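4.2 Surface height estimation on textured tabletops

The planner takes one height value per support surface. In the first version of Wavis this value came from a single plane fit over all depth points inside the table mask. The fit is adequate for smooth furniture with a flat top. On molded tops it is biased, as the raised rim pulls the plane upward and the grooves add returns below the nominal surface.

We replaced the global fit with a local one. For each gripper, the perception node samples 2000 points from the region under the fingers, rejects those within a fixed margin of the mask boundary, and runs a robust plane fit on the remainder. The two estimates are kept separate and passed to the motion layer at 10 Hz. If they disagree by more than 8 mm, the cycle is discarded and the previous pair is held.

Figure 3 gives the head camera view for the Platetti table, the harder of the two surfaces in our test set. The diagonal grooves form a large diamond pattern across the top, and the right gripper is over a point where several of them meet. A small round disc near the middle is a second source of error, as the segmenter tends to label it as a separate object. The floor tiles are also pale, so color alone separates the table from its background poorly.
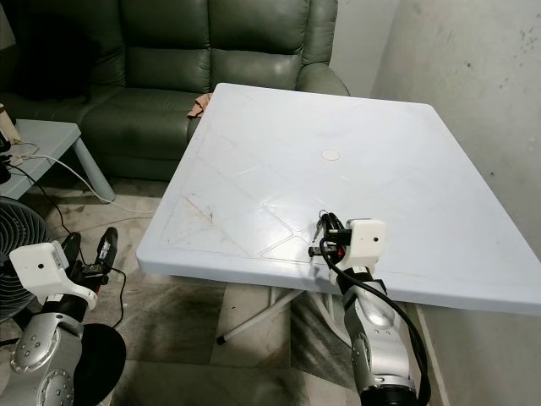 Figure 3. Head camera view of the Platetti table with both arms reaching toward the work area.

4.3 Arm masking

Points on the arms must be removed before the plane fit. Link geometry is projected into the image from joint encoders and dilated by a fixed number of pixels. Cables are not part of the kinematic model, and a cable that loops in front of a gripper survives this step. We therefore add a learned cable mask, trained on the Arkside recordings with labels corrected by Yichen Dai. The union of both masks is applied to the depth image before sampling. When fewer than 2000 valid points remain under a gripper, the node reports no estimate for that side and the motion layer stops its descent.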